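**Komby** is a software package for controlling two-armed robots fitted with multi-fingered hands. It covers arm and hand control, self-filtering of camera images, grasp planning and session logging. Development began at the Janditz workshop in Tundmont under Mitsuko Honda and Danica Koubek, who had earlier written separate programs for arms and for hands and wanted both to run from a single clock.

## Structure

The package is split into a motion layer and a planning layer. The motion layer runs at 400 cycles per second and handles joint targets, speed limits and contact stops. The planning layer is much slower. It chooses where a hand should go and in what posture the fingers should arrive, then passes a short path down to the motion layer, which may refuse it. A refused path is returned with the name of the joint that caused the problem.

Each arm has its own process. An early version used one process for both, but a stalled finger command could then hold up the opposite arm. Koubek divided them in version 2, and the layout has stayed the same since.

## Perception

Komby takes images from the wrists and from the head. Wrist views are the harder case. Sleeve and fingers can cover a large share of the image, the direction of view swings with every turn of the forearm, and a bright window or tabletop can wash out the rest. The software therefore builds a self-mask, a moving outline of the robot's own parts computed from the joint angles, and drops those pixels before looking for objects. Sleeves are a known weak point – the fabric folds differently each time the elbow bends, so the mask is drawn with a wide margin there.

Exposure is set from the area outside the mask. Images with strong motion blur are kept in the log but are not used to update the object map.
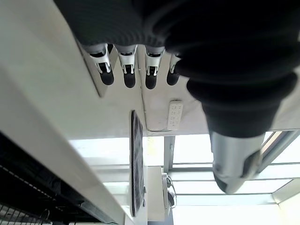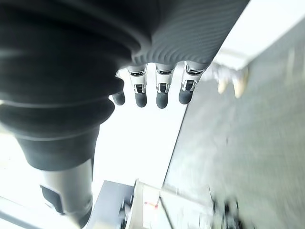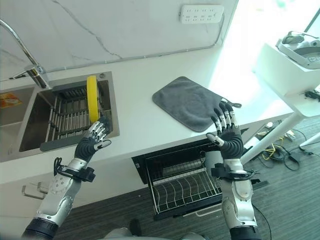
*Two views from the wrist, the second with motion blur, and a head view of both hands at a kitchen counter.*

## Planning

Kitchens are a common test setting for the planner. Sinks, racks and open drawers leave narrow spaces for the forearms, and the path of one arm often crosses the space needed by the other. Komby handles this with a reservation scheme written by Sota Shimada. Each arm claims a volume of space for the next stretch of its path, and the second arm waits or goes around. If both wait longer than a set time, the arm with the shorter remaining path goes first.

Grasps are picked from a table of hand postures. The standard table has 60 entries, most of them variations on a few basic shapes such as a flat pinch, a wrap and a hook. Users can add their own. Soft items like sponges and towels have a separate group in which the fingers close by measured effort instead of by position.

## Tooling

The companion program, Sekiguchi, plays back logged sessions. It lines up the wrist and head images with the joint record and draws the self-mask over each image. Saadet Bayram wrote the first version to find timing errors between cameras, and it is still mostly used for that. A mask that trails behind the fingers usually means the image clock is late. Offsets of up to 8 milliseconds are corrected automatically, while larger ones are flagged and left alone.

Settings are stored in plain text files, one per robot. Puspita Sembiring maintains the checker that reads them at startup. It rejects files with missing joint limits and warns about camera mounts that have no recent calibration.

## Limitations

Komby does not model cables or other loose items on the floor, and it has no support for moving bases. Shiny metal, including sinks and faucets, often produces gaps in the object map. The planner treats these gaps as occupied space, which can make a reachable object appear blocked. A manual override exists, but it lowers the speed limit on both arms for as long as it is switched on.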